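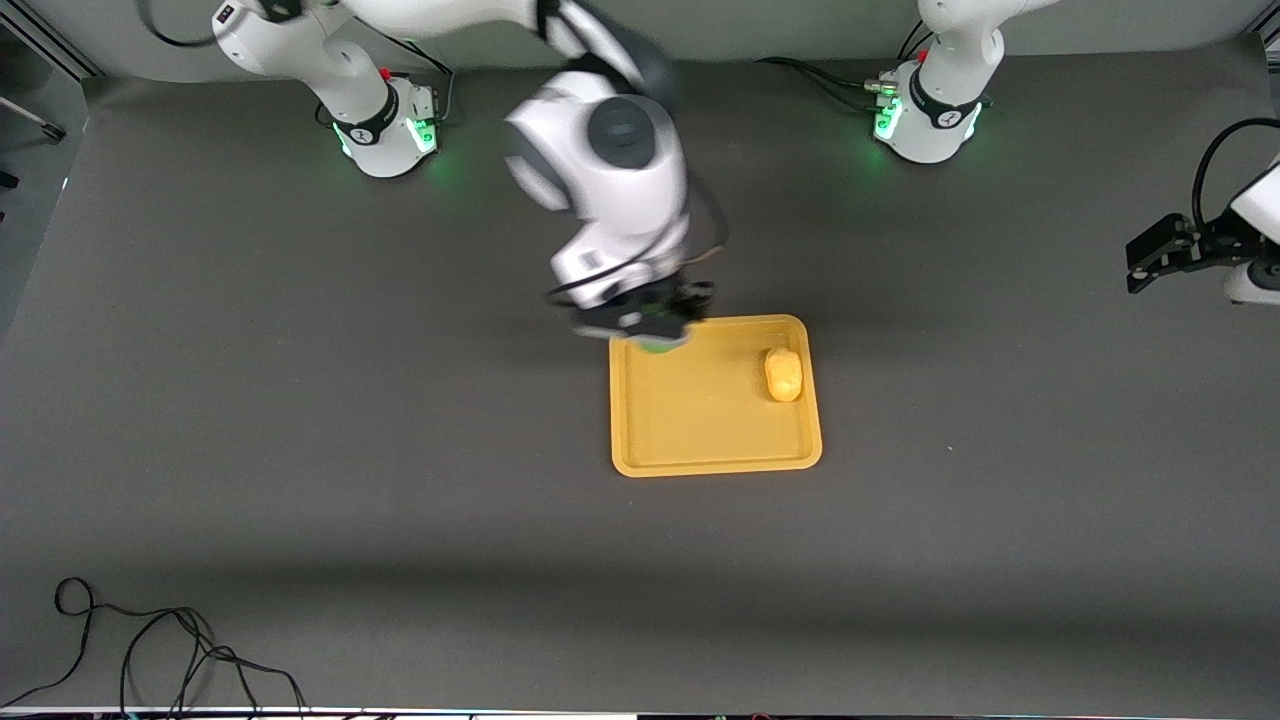
The yellow tray on the dark gray mat, Sunday

From: Nelli Ojala
To: Wola list
Subject: Re: Trays for the sorting table, yellow or clear?

Hello all,

thank you Hoi-yan for the question, and sorry that my answer comes only now. I put your text first and then I write under it.

Hoi-yan Fang wrote:
> We have 300 to spend for the sorting room until the end of December.
> Cempaka wants the clear trays, because she can see from the side what
> is inside. I like the yellow ones from Visser, but I never used them
> on a dark mat. Does somebody have them in use? Also, which mat do you
> have, and does the tray slide on it?
>
> Hoi-yan

We have the yellow ones, the rectangular model. I am satisfied with the color. The dark gray mat makes the edge of the tray very easy to find, also in the evening when the light in our room is not good. Small bright green things I can see well next to the yellow. With small yellow things it would be of course a different story, and for those we keep two old white trays.

About the sliding: our mat is the Giro, the thick one. The tray stays in its place if you do not push it with the elbow. On the thin mat that we had before, it moved all the time and we put tape under the corners. The tape left a sticky line which I could not wash away completely.

Please look at the corners before you order. Mwangi bought a first set where the corners inside were too sharp, and small pieces went in there and you needed a fingernail to get them out. The set we have now is more round inside. I do not know if Visser changed the model or if he ordered another number. Mwangi, maybe you still have the paper?

For the price, we paid 43 for a set of 16, without the delivery. If you take the clear ones also, Cempaka can compare, and there is still money for the mat.

One more small matter. I wash the trays with warm water and normal dish soap, not in the machine. Zuleica tried the machine one time and the bottom became a little bent. It is still good for paper clips.

Greetings,
Nelli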